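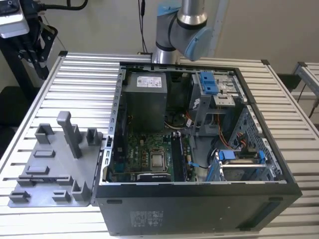
Figure 7.1 Disassembly cell with an opened desktop computer on its side. The processor is exposed in its socket; the fixture plate stands to the left of the case.

Chapter 7
Planning Under Partial Models

The planners in Chapters 5 and 6 were given a complete description of the workspace. Every obstacle had a known shape, every part had a known pose, and the only question was how to order the motions. Disassembly of used equipment does not offer these conditions. A desktop computer reaches the cell with a case the software may not have on file, a drive bracket in one of several places, and cables that follow no drawing at all.

This chapter treats the case in which the geometric model is partly right. The fixture plate in Figure 7.1 is known to the planner exactly, as are the bench and the arm. The chassis is known as a class of object: a box with one open face, a board parallel to that face, a power supply near one corner. The wires are not modeled as bodies. They enter the plan only as regions to be avoided or entered slowly.

We use one software stack throughout. Graveo is the task planner, and it reasons over symbolic states such as "cooler removed" or "module seated." Bennani is the perception layer, and it supplies part poses with a covariance for each. Motion requests pass from Graveo to the trajectory generator of Chapter 4, which is unchanged except for the speed limits introduced in Section 7.4. Readers who worked the Mornau exercises in Chapter 6 can keep their configuration files, but the collision margin must be reset before the first run.

7.1 Three kinds of error

Errors in a partial model fall into 3 groups, and they call for different responses.

A pose error occurs when the part is present and of the expected type but lies somewhere other than the estimate. A second look from a better viewpoint usually reduces it. A type error occurs when the part has been matched to the wrong entry in the library, for example a drive latch of another pattern. More views of the same kind rarely help; the planner needs a different hypothesis. A structural error occurs when something in the workspace has no entry, and loose wiring is the common case.

Graveo keeps these groups apart in its state. Earlier planners often merged them into a single confidence value, with the result that a type error triggered repeated scans that could not resolve it. In the test set collected by Dagný Arnardóttir and Gemma Galli, 1400 removal attempts were logged, and 109 of them ended in a scan loop of this sort. The set is used again in Section 7.5 – the problems at the end of the chapter assume it has been downloaded.

7.2 State and belief

Let s denote the symbolic state and b the belief over part poses. An action a is admissible in (s, b) if its symbolic preconditions hold in s and if the probability of collision under b is below a fixed threshold. Note that the second condition depends on the path as well as the goal. An action may therefore be admissible from one side of the case and inadmissible from the other.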